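Bendirent Handset

The Bendirent Handset is a hand-held gripper kit sold and hired out by Bendirent for recording everyday handling tasks, chiefly for firms that want a robot arm to do the same tasks later. The user holds the tool, a camera on it watches the jaws, and the recording goes off to be turned into training material. The arm itself is not included, a point the early brochure left until its last page.

Background

Bendirent began as a hire firm for lifting gear and came to robotics through a customer who wanted a robot arm for a fortnight and returned it after a morning. Its founder, Kenneth Crichton, concluded that there was more money in the stage before the arm, where people do the work by hand and are paid less than engineers. The first Handset was shown to trade buyers in July and went on general offer on 2018-10-11, under the slogan "Show it once". The manual supplied with it recommends showing it 30 times.

Design

The Handset has two upright jaws carried on a symmetrical linkage. The jaws are faced with blue ridged pads, the only part of the tool that is meant to touch the goods. Bars run back from the jaws towards the handle, and the outer arms are recessed to save weight, according to the sales sheet, which goes on to give the weight without the handle.

The jaws close in parallel and are best suited to things that are narrow, stiff and not in a hurry. Chopsticks have become the usual demonstration piece, being cheap, easy to lose and just awkward enough to make a buyer respect the problem. 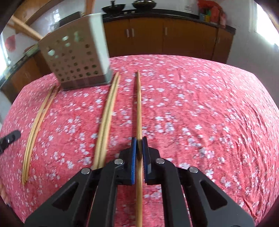 A chopstick held upright between the Handset's pads, with others laid out on the cloth.

Replacement pads are sold in packets of 14, an odd choice for a tool that wears them two at a time but at least an even number. Other firms' pads can be fitted, though Bendirent's warranty takes a dim view of it.

Use

A session normally takes place in an ordinary room, on the grounds that ordinary rooms are where the robot will be expected to cope. The manual asks for a steady table and decent light, and then for the operator to work "at a natural pace", a phrase that has produced more support calls than any other in the booklet. Most people, told to be natural, slow down to the speed of a museum guard.

The standard exercise in the starter pack is called Table Clearance. Utensils are spread on a table beside a perforated or slotted holder and put away one by one. The operator may begin with any piece and is told not to tidy the others by hand between goes, a rule that tends to last until the second cup of tea.

Two Handsets may be used together, one in each hand or shared between two people. The paired arrangement is sold as the Duet licence, and costs rather more than twice the single one.
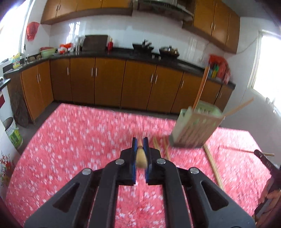 Working in pairs roughly halves the time spent reaching across the table and brings in a new difficulty, the collision. The software marks any moment when the tools come too near each other and asks the operator to decide whether the pass should be kept. Bendirent advises keeping a few, so that the finished robot will have some notion of what a near miss looks like.

Software

Recordings are handled by Hodeo, a desktop program supplied with the kit. It trims each pass, matches the picture to the opening of the jaws and rejects anything in which the pads were out of view for too long. Rejected passes go to a folder named Later. Hodeo cannot empty this folder, and long-standing customers speak of theirs in the way other people speak of the loft.

An add-on named Wiko lets the user attach spoken notes. It copes well with "pick" and "place" and poorly with anything said after dropping a chopstick.

Terms of hire

The Handset is hired by the week, with a starter pack of exercises and 53 pages of manual. Pads and the Duet licence are charged separately. The deposit is returned when the kit comes back complete — "complete" being taken to include the small hexagonal key, which in practice is what the deposit is for.

Reception

The trade newsletter Huet gave the kit a warm notice, calling the grip firm and the pads "better than they need to be", and was cooler about Hodeo, which lost the reviewer's first afternoon. It also noted that the handle suits a large right hand and tolerates everyone else. Bendirent replied that a smaller handle was being looked into. A second letter, sent the following week, said that the first letter had been premature.

See also

Bendirent
Hodeo
Parallel-jaw gripper
Learning from demonstration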